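## 3. Reaching and Leaning at Shared Tables

**Figure 2.** A forward lean with the forearm extended over the tabletop. 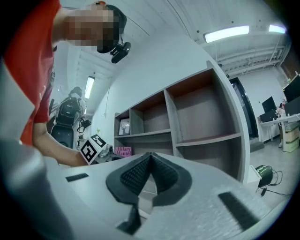 Shared tables are usually planned by width per person. The depth of the table gets less attention, although depth decides how far a person has to stretch to get at something in the middle. In the Sutcliffe study we treated each movement of the hand toward an object on the table as one reach, and we noted what the upper body did at the same time. Many reaches need only the arm. Others bring the head and shoulders over the table, as with the person in the red short-sleeved shirt in Figure 2, whose hand is near a small white cube with black square patterns on it. Objects of that size matter for our purposes, as does the small gray metallic one beside the cube. People tend to bring their eyes closer to a small object as well as their hand, so the lean may be larger than the distance alone would call for.

### 3.1 Rooms and tables

The observations were made at two sites, Fovham and Flitidden. Both have shared workrooms where several people come and go during the day and where the tables are not assigned. There were 11 tables in all. They differed in height and depth, and we did not change them or move them for the study. Chairs were left where people had put them, so on some days a table had several chairs on one side and none on the other. Bags and coats were kept wherever people chose to keep them.

We recorded the general condition of each room before a session began. The notes covered lighting, the distance from the table edge to the nearest wall, and anything standing on the floor within a step of the table. The last point turned out to need more care than we had planned for. A chair or a stand close to the table does not stop a person from walking around it, but it can make the walk seem longer than a stretch across the top. In the pilot sessions people often reached from where they already were when the floor on their side was crowded. We therefore added a floor sketch to the record sheet. Sketches were made again whenever a large item was moved.

### 3.2 Coding of reaches

A reach began when the hand left its resting place and ended when it touched an object or was pulled back. Short corrections after first contact were not counted as new reaches. If the same object was picked up, put down, and picked up again after more than 10 seconds, the second pickup was counted separately.

Each reach was placed in one of three groups:

- **Arm only.** The shoulders stay over or behind the table edge.
- **Lean.** The shoulders pass the table edge and the head moves forward over the top.
- **Step.** The person moves at least one foot before touching the object.

Some cases did not fit well. A person who was already leaning when the reach started was coded as a lean, even if the arm did most of the work. A person who slid a chair forward was coded as a step. We are less sure about the second rule, and Section 5 gives the results with those cases left out.

Coding was done from video by two coders who worked separately. The coders marked the posture first and the object second, so that a known object would not suggest a posture. Faces were not used for any purpose. Where the body was partly hidden, usually by another person passing behind or standing alongside, the coders used the shoulder and the elbow if both could be seen, and otherwise dropped the reach.

### 3.3 Counts

The final set has 2,716 reaches. Of these, 431 were coded as leans, or fewer than one in six. Arm-only reaches were the largest group at both sites. Steps were the least common at Fovham, but at Flitidden they were close to the leans in number. The Flitidden tables are deeper, and the aisles between them are wider, so either feature could account for the difference. Our data cannot separate the two.

Leans were not spread evenly through a session. They came in short runs, mainly while objects were being arranged or turned to face a certain way. During a run the person often stayed over the table between reaches and supported some weight on the other hand. We did not code the support hand, and that is a gap in the method — a lean with one hand planted on the table is probably less tiring than one without. Anyone repeating the work should add it.

The time of day had little effect that we could find. The Thursday sessions at Fovham had more people in the room than the others, and more reaches were dropped there for hidden shoulders. The share of leans among the reaches that remained was much the same.

### 3.4 Object size and placement

Objects were sorted by size into those that could be held in one hand and those that could not. Nearly all leans were toward the first kind. Larger objects were more often pulled closer by an edge, or the person walked around to them. Placement mattered too. Small objects near the middle of the table drew leans from every side, and they were seldom moved outward once work had started, even when there was free space near the edge.

A simple change was tried at Fovham in February. A strip of Skoltik tape was laid along the tabletop, a forearm's length in from the edge, and people were asked to set small items down on the near side of it when they were done with them. The tape was followed well at first and less well by the end of the month. The sessions with tape are included in the counts above and are reported separately in Section 4.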